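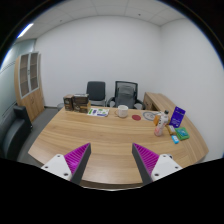 Friday, too late to be up

Rehearsal ran until eleven because Matheson brought a new snare and wanted to know what it sounded like with every cymbal he owns. It sounds like a snare. I said so and he looked at me as if I'd insulted a child.

We have the opening slot for Brerkeo in February. I should be more excited and I think I was, for most of an afternoon, until the running order came through and we got twenty-five minutes including changeover. Including! So by the time I have found out that my tuner is dead and Matheson has moved the hi-hat an inch to the left and then back again, we'll have time for four songs, and one of those is the long one.

Solange wants to cut the long one. She wrote most of it, so there isn't much I can say, but I tried anyway. It has the only solo I've ever played the same way twice. She says that's the problem with it. Solange Magalhães has sung in metal bands since she was in high school and can end an argument by taking a sip of water. She took a sip of water.

So the set as of tonight: Celach to open, then the fast one that still has no name, then the ballad (it is not a ballad, it's just slower, but we've all given up), then either the long one or two short ones nobody will remember. We played it through both ways. The short way came out tighter. I kept this to myself and complained about the monitors.

The single has been up for two weeks and has 603 plays. I know for a fact that a good many of those are my mother, who thinks you have to start it over if you leave the room. There is one review, on a site run by a man who covers everything from doom to folk metal and seems to sleep as little as I do. He called us "sturdy." He liked the chorus, called the guitar tone "familiar," and gave us no score because he doesn't believe in scores. I have read it more times than I would like written down. Sturdy! You'd say that about a bookcase. Matheson wants it on a shirt.

Speaking of shirts, we still have 254 of the old ones with the logo that can't be read. When we ordered them we thought unreadable was the whole point, all the good bands had one, and then at every show somebody came up to the table and asked who we were. They're in my hall closet. The vacuum cleaner has been living in the kitchen for a year and a half on their account. Solange thinks we should sell them cheap at the Brerkeo show, 5 dollars each, and call them vintage. I'm in favor of anything that gets me my closet back.

The other thing is Bistwood. Their email came this morning and I've been carrying it around all day like a stone in my shoe. They'd like to put out the EP, on vinyl even, a small run, and we would pay for the pressing. I read it again on my lunch break to see whether there was something in it that they would pay for. They'd handle "placement." I asked Matheson what placement was and he said it's where they put it. Fine, but they have a decent roster, and two of the bands on it I used to drive three hours to see, back when I had knees. It would be nice to have our name on the same page as theirs, even in the small letters at the bottom.

Solange is against it. She did this once before with her old band and still has the boxes. Perhaps every singer I know is storing records the way I'm storing shirts and the whole underground is one long row of closets. She says record it properly first, all of it in the same room this time, and then see who writes. She's probably right. We said we'd answer next week, so I expect we'll be having this same talk on Tuesday, only louder and with the snare.

My hand is sore again, the left one, at the base of the thumb. I looked up exercises and did them for almost a whole song's length. There was a time I could play for five hours, eat something terrible from a gas station and go to work. Tonight I put the amp in the trunk in two trips and sat behind the wheel for a bit with the radio on. They were playing one of those huge arena ballads with the key change, the kind I made fun of when I was nineteen, and I stayed in the driveway until it finished. Great key change. I'm not telling the others.

To do: new strings, batteries for the tuner, ask Brerkeo's people if we can borrow their cabinets, answer the man with the review site and say thanks without using the word sturdy. Name the fast one. Matheson has suggested "The Fast One," and so far it's winning.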